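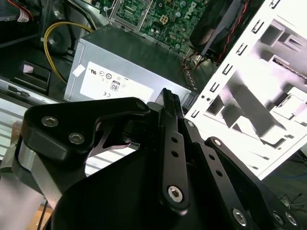
A gripper at an open desktop computer case.

Sumampouw: a family dinner that goes on too long
Interview by Hugo Perrin

When I arrive at the Datcombe hall, Juwita Latuheru is under the table. She is looking for a spoon. The spoon belongs to the play, she explains when she comes out, and without it the second act cannot start. We find it in her coat.

Latuheru is the writer and director of Sumampouw, the new production of the company Ullatance, which opens in March. It is a play for three actors and one long dinner, and it lasts 90 minutes with no interval. I ask if she is not afraid for the audience. "They can eat before," she says. "The actors eat during. So everybody is fed."

The title is a family name. In the play, two sisters and their brother come together in the house of their mother, who has moved away and left them a letter with instructions for the meal. They must cook her dishes, sit in their old places and read one page of the letter between the courses. The audience never meets the mother. "I had her in the first version," Latuheru tells me. "She came in at the end and said everything that the letter had already said. A friend read it and asked me why the postman had to ring two times. I was angry for a week, then I cut her out."

It was not the only cut. She shows me the working script, a thick pile with many pages crossed in pencil, and says the first draft had 11 characters, among them a neighbour, a priest and a boy who sold fish. I would have liked to meet the boy who sold fish. She would have liked it also, but Ullatance is a small company and the boy had only four lines.

The rehearsals began in January, and for the first two weeks nobody stood up. The actors sat at the table and learned to pass plates while speaking. Latuheru is very strict about the plates. "If you stop talking when you take the rice, it is already false," she says. "In my family we never stopped. You took the rice, you insulted your cousin, you asked for the salt, all in one breath." During the scene I am allowed to watch, she interrupts three times, always for something small. A glass was put down too softly. The brother looked at his sister before she had spoken. The third time it was for the soup, and she apologised to the actor, as it was in fact too hot.
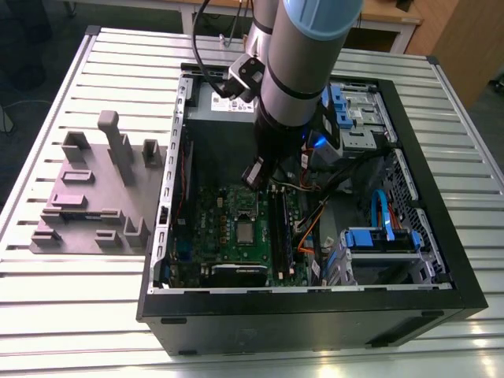

The open tower on its side on the slatted table, with the arm reaching in from above.

I am curious about the language of the play. Latuheru grew up with two languages at home and learned English at school, and the three characters each speak a little differently. The older sister is formal, the younger one mixes everything, and the brother speaks like a person who has lived in the same street all his life. Some words are left without translation. Did anyone ask her to change this? "Yes, one reader wanted surtitles," she says. "But when you are a guest at a dinner, you do not get surtitles. You look at the faces and you understand who is in trouble."

She came to directing late — for many years she made costumes, and she still sews the hems herself when something falls down. She believes this work taught her to listen. An actor in a fitting will tell you the truth about a scene, she says, because he is standing in his socks and cannot walk away. One of the best lines in the play comes from such a fitting. She will not tell me which one.

After Datcombe the production goes to Rostuncombe, where the room has 100 seats and the public sits on all four sides. This gives her some bad nights. The table was planned for a stage with a front, and in Rostuncombe somebody will always have their back to somebody. She has tried to turn the table a little after each course, but then the actors lost their places and the younger sister read the wrong page of the letter. For the moment the table stays where it is and the chairs will move. "Ask me again in a month," she says. "I may have bought a round one."

Before I leave, I ask what she would like people to do after the performance. She thinks for some time, then she says that they should telephone to the person they have been avoiding, or at least wash the dishes. From the stage behind her the older sister calls out that the spoon is missing again.

Sumampouw is performed by Ullatance in Datcombe for 8 nights in March, then in Rostuncombe. Doors open half an hour before the start, and late arrivals cannot be admitted.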